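About Ulton

Ulton writes handling rules for robot cells and checks that they are followed. Gert Cele and Valdir Arruda started the business in Bralodside, and we now look after 32 sites.

Our code of practice has 63 clauses. Each one covers a single task, such as setting grip force or approaching an object with a fragile side. Every new clause is run in simulation before it goes to a customer's licensed operators.

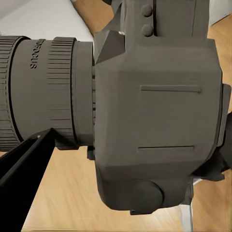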